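Housekeeping Skills, Unit 4: Small Shelves and Counter Surfaces
Handout prepared by Fedir Marchuk, Fultbridge

Read this before the practice session. You have 20 minutes per station and the station counts for 3 points.

Clear first, then sort. Take everything off the surface and put it in groups: dishes, tools, electronics, boards. Dishes go on the shelf. Tools go back in the drawer at the end, after the shelf is checked.

On a tiered shelf, flat and wide pieces belong low. A plate sits well on the bottom board. A mug can stand on the top board, handle to the side so it can be picked up easily. The middle board may stay empty – you do not have to fill every level.

Check the posts before loading. If one wobbles, fix it with the shelf empty. Keep the screwdriver in your hand or put it down flat, never on the top board.

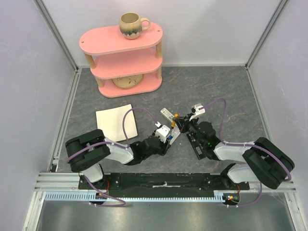

Remote controls are the item most often left behind. In the Mornavberg course they were put with the tools, and in Gitenau with the dishes. We use neither. The remote goes in the tray by the door.

Wipe the cutting boards and stand them on edge to dry. Wipe the shelf from the top board down.

For next time: read Georgiev, page 95, and bring your station sheet. Room 135.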